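Newsletter > Kits and Tools > Tuline two-arm kit

April 13, 2024
By Obsa Wako

The Tuline kit from Ivon has been on our bench for three weeks now, and several readers wrote to ask if it is worth the money. I will try to answer for the work I know, which is the handling of cloth. The full kit has two arms, the grippers, the cables and the power supplies, and it costs 1950 pounds. One arm alone costs 999, but for folding I would not recommend to buy only one.

The assembly took me two evenings. The paper guide is clear until the wrist, and then it becomes too short. Two servos on my left arm had the same number from the factory, so the arm did not answer until I changed one of them with the small program from Ivon. Please check this before you close the blue links. The servo wires are left open in loops, and I advise you to move each joint slowly by hand and look if a loop is caught.
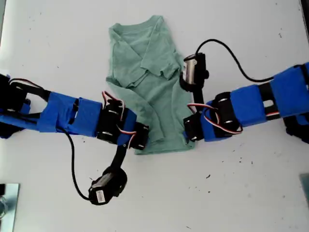

The two arms at work on a green cloth, white table.

For the first test we let the arms learn from our own movements. My colleague Tilahun and I recorded 614 folds, and after we removed the bad ones there were 534 left for the training. A stiff kitchen cloth is easy for the Tuline. Soft and light fabric is harder, and it depends very much on how the cloth is lying at the start. When a sleeve or a corner is hidden below, the arms often take two layers together and continue as if all is well. I do not blame the kit alone for this, as our recordings had few such cases.

The fingers are the part I like most. The covers are blue and soft at the touch, and they hold thin fabric better than the hard plastic ones which I used on the old Kano arm. They do collect lint. I clean them with a damp sponge at the end of the day, and one spare set is in the box.

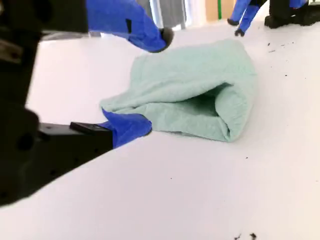

Close to the gripper: a blue fingertip against the end of the cloth.

Some smaller points. The noise is acceptable in a shared room. The table clamps are too short for a thick worktop, so I bought others. Ivon answered my two emails within a day, and they say a longer guide will come in August.

I would buy the Tuline again for teaching and for small experiments. For daily work in a laundry it is too slow, and I would wait.

Recent items
Kano arm: replacing the base servo
Tilahun's notes on cable ties and strain relief
Which table height for two arms?
Readers' letters: spare parts by post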